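Student team teaches two-armed robot to sort the washing

26 May 2021

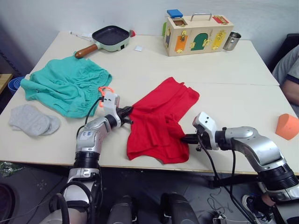 A group of engineering students at Clitholm College has reached the halfway point of a year-long project to get a pair of robot arms handling clothes on a tabletop.

The project, called Palma, began in February and is run by the college's robotics club. The team plans to enter it in the Ikis Student Manipulation Challenge, where teams are marked on how well their robots deal with ordinary household items.

Noémi Deák, who leads the team, said clothing was harder to work with than anything the club had tried before.

"A block is the same shape every time you pick it up," she said. "A pair of shorts is different every time you put it down. The arms can take hold of it easily enough, but then one side slips or bunches up and you have to start over."

Club members teach the system by guiding it through a task again and again, and each attempt is recorded. The team has set itself a target of 100 good recordings for each garment before moving on to the next. As of this week it had 77 for shorts and 71 for socks.

Folding is only part of the work. The competition rules list several other jobs, including opening latches, moving dishes and clearing a table, and the students rotate through them so that everyone gets time at the controls.

Musyoka Minja, a second-year student, looks after the grippers. He said most of his time went into the fingers, which have to close firmly enough to hold thin fabric without dragging the rest of the garment along.

"We've changed them twice this term," he said. "The set we have now is better on cotton. Anything stretchy is still a problem."

The software side is shared between Vlasta Halilović and Chak-lun Lo, who are writing up the timing between the two arms as their final-year report. Halilović said the arms had bumped into each other often in the first weeks - usually when both went for the same waistband - and that the team now runs every new routine at slow speed first.

The club meets on weekday evenings in Room 2 of the engineering building. Its supervisor, Theophilus Alhassan, said membership had grown over the year and that several new members came from outside engineering, among them students in nursing and fashion design.

"The fashion students know how a garment wants to fold," Alhassan said. "That has saved us a fair bit of guessing."

Parts for the project were paid for with a grant from local manufacturer Luser, which has also offered two summer work placements to club members. Applications for those close at the end of next week.

Students interested in joining can leave their name at the engineering office. No programming experience is needed.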